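Gostwood Residents' Newsletter
2021-10-24

Drafts, bricks and the cold months: notes from the heating evening
by Marta Koval

Last month I promised to write down what was said at our heating evening in the Hillance Street hall. I am sorry it took me so long. My notes were in two languages and one page got wet from tea.

The evening was led by Vaughan Mahuika. He spent many years fixing old houses in this part of town and he does not like to sell anything, which made people trust him quickly. His first advice was to find the drafts before we spend money on heaters. You close all windows on a windy day, you light a stick of incense, and you walk slowly along the skirting, the door frames and the place where pipes go into the wall. When the smoke bends, you make a mark with chalk. It is a slow job, but a child of ten can do it and will probably enjoy it more than you.

I tried this in my own flat and I made 17 chalk marks. I was a little ashamed, and then I spoke with my neighbor, who had 31.

For small gaps around window frames, Vaughan uses ordinary caulk from the hardware store. For the gap under a door he prefers a brush strip, screwed on, because the glued ones fall off in the second winter. Do not fill the small vents low in the outside walls. They look like a mistake of the builder but the floor needs them. Two houses on Sutcliffe Road had theirs closed by a former owner, and the floor joists there had to be replaced.

We talked also about brick. Many houses in Gostwood have walls of solid brick with no cavity, and such a wall takes in rain and gives it back to the air when the weather is dry. If you put plastic paint on it, the water stays inside. The pointing between the bricks matters too. In an old wall the mortar should be softer than the brick, so that the mortar wears out first and you can replace it.
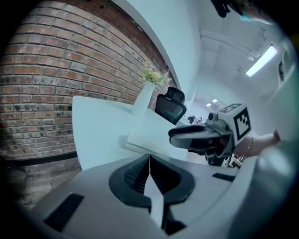
Raelene Paewai wrote to me after the meeting that she does not agree with all of this. Her house was repointed with hard cement mortar before she bought it, she says, and in nine years she has seen no damage and her front room is dry. She thinks we frighten people into expensive work. I read her letter to Vaughan on the telephone. He answered that nine years is a short time for a brick, but that he would also leave her wall alone, as cutting out hard mortar can do more harm than keeping it. So on this point they agree more than they expected.

The next subject was curtains. My grandmother had winter curtains and summer curtains, and I thought this was only for beauty. A thick curtain which touches the floor and the wall on both sides makes a big difference at night. It must not hang over the radiator, or you are heating the window. If you do not want to buy new ones, you can sew a lining from an old blanket behind the curtains you have. Heather McKinnon has offered to show how to do it, and she has a machine that goes through thick cloth. Please bring your own thread.

Wooden floors were discussed at the end, when some people had already gone home. If you have gaps between the boards, you can press in a special cord, or fill them with thin strips of wood and glue. Paper and flour paste is the very old way. Wiremu Brunton did his hallway like this and says it holds well, except close to the front door where everybody stamps their feet. A rug is the fastest solution and I have chosen this one.
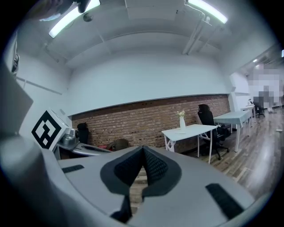

Should we keep the heating on low all day, or turn it off when we go out? For most homes it costs less to turn it off, or down, and to warm the rooms again shortly before you come back. In a damp house with thick walls you may wish to keep a little warmth, so that the walls do not get very cold.

A few practical things. The incense sticks left from the evening are in the drawer below the notice board, please take them. The draft checklist is one page and you will find it beside them. Musmont Hardware has the brush strips in stock again, in brown and in white.

If you need somebody to hold the ladder, write me a note and put it in box 3523. I check it every evening except when it rains very hard.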